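鞋架

鞋架是用于存放和展示鞋类的家具，多置于住宅的玄关、走廊、阳台或衣帽间，也见于宿舍、学校、寺院、浴场等需要脱鞋进入的场所。与带门的鞋柜相比，鞋架通常为开放式结构，通风较好，重量较轻，便于移动和拆装，但防尘和遮挡能力较弱。

名称

汉语中“鞋架”与“鞋柜”有时混用。家具行业一般以是否有柜门和侧板作为区分：四面开敞、以横杆或层板承托鞋子的称鞋架，有箱体的称鞋柜。介于两者之间的产品，如加装布罩的管架，在零售目录中两种叫法都有。

结构

常见的鞋架由两侧的端架和连接端架的横向构件组成。横向构件可以是金属圆杆、木条、网片或整块层板。圆杆式鞋架每层一般用两根或三根杆，前杆低、后杆高，鞋跟可以卡在杆上，鞋面朝外，取放时容易辨认。层板式鞋架承托面完整，适合放置鞋底较软的拖鞋和童鞋，缺点是泥沙容易积在板面上。 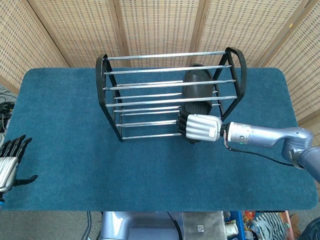 层间距取决于所放鞋类。平底鞋和拖鞋所需高度较小，短靴需要较大的净空，长靴一般放在底层，或使用可拆去一层的型号。层深通常按成人鞋长设计，倾斜摆放时所占进深小于平放，因此斜杆式鞋架在狭窄的走廊中较为常见。

材料

金属鞋架以钢管为主，表面作喷塑或电镀处理。喷塑层颜色选择多，磕碰后露出的部位容易生锈；电镀层较光滑，便于擦拭，但在潮湿的浴室或沿海地区仍可能出现锈点。木制鞋架多用松木、橡胶木和竹材，竹制品质轻，耐磨性较好，存放不当时可能发霉。塑料鞋架价格低，多为插接式，承重有限，长期受压后接头处容易松动。

类型

叠放式：每层为独立单元，可按需要向上叠加，家庭和宿舍使用较多。

伸缩式：横杆由内外两段套管组成，宽度可调，适合尺寸不规则的凹位。

旋转式：以中心立柱承托圆形层板，占地小，但高度较大，底座需要加重。

门后式：以挂钩固定在门板上方，适合轻便鞋类，安装后可能影响门的开合。

换鞋凳式：顶面加装坐垫或木板，下方存鞋，多用于玄关。

历史

在进门脱鞋的地区，存鞋用具出现较早，初期多为搁板或木格，附属于建筑本身。公共浴场和寺院使用的格架常带编号，由看管人发放木牌。独立的小型金属鞋架随着钢管家具的普及进入家庭，后来出现了可平板包装、由用户自行组装的产品。设计史研究者奥罗拉·门德斯（Aurora Mendes）在《门边的家具》中认为，鞋架的样式变化主要受玄关面积影响，与鞋类款式的关系较小。她整理的图录收有228件家用鞋架，其中167件为两层或三层。

吉尔特盖特（Giltgate）早期生产的管式鞋架采用弯管端架，四脚套橡胶垫，附带12枚备用螺钉。设计者法昆多·梅迪纳（Facundo Medina）后来将端架改为可折叠形式，便于搬家时收存。
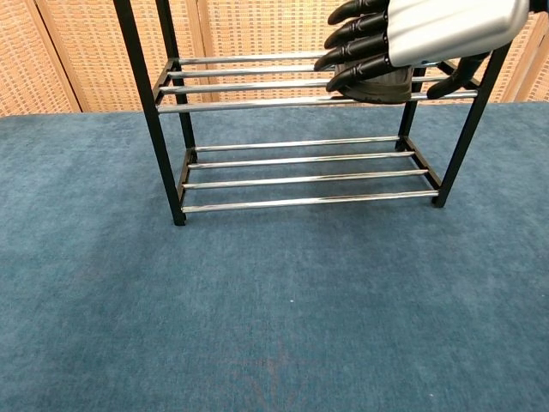
使用与维护

组装时宜先将全部螺钉拧至半紧，待架体放平后再逐一拧紧，以免各脚高低不齐。较高的鞋架应靠墙放置，有儿童的家庭可使用防倾倒配件将其固定在墙上。较重的鞋和靴子放在下层，有助于降低重心。

湿鞋应先晾干再上架。层板式鞋架可铺设垫纸或可水洗的衬垫，定期更换。金属杆用软布擦拭，不宜使用钢丝球；木制和竹制鞋架不宜长期受阳光直射，也不宜直接用水冲洗。

公共场所

学校和幼儿园的鞋架通常按班级分区，每格贴有姓名或号码，高度以儿童能够自行取放为准。体育馆和练功房多把鞋架设在入口外侧，与场内地面隔开。住宅楼的公共走廊是否可以放置鞋架，各地规定不一，不少物业出于消防疏散的考虑禁止在楼道内摆放。

参见

鞋柜、衣帽架、玄关、鞋撑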